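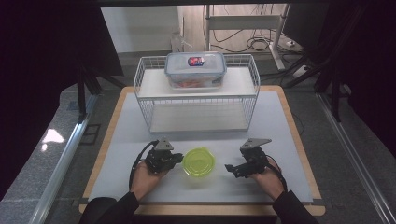

The lime green bowl, on the white board.

My mother owned 18 cookbooks and cooked from one page of one of them. I have 50 or so bookmarked recipes and cook from none, so I guess that's progress.

In February I decided to learn soup. We'd moved to Stenport, the heat in the apartment worked on a schedule known only to the landlord, and soup seemed like something a grown woman should be able to produce without a can opener. My neighbor Tülin Türkmen lent me a pot and told me to start with lentils, on the grounds that lentils forgive. They may forgive Tülin. Mine set overnight into a kind of flooring.

The second attempt was chicken, from a recipe with 900 glowing reviews, most of them from people who had swapped out the chicken. I followed it to the letter. It tasted like a warm room.

What finally worked was giving up and putting in more salt. I mean a lot more, an amount I would have been ashamed of in front of company. Also an onion cooked for much longer than the recipe claims any onion has ever been cooked. Five minutes, they say. I gave it forty and listened to a whole radio play about a shipwreck.

So now I have one soup. My husband has eaten it four nights running and has started asking, in a careful voice, whether the Boonchu on the corner still delivers. They do. I checked before he did.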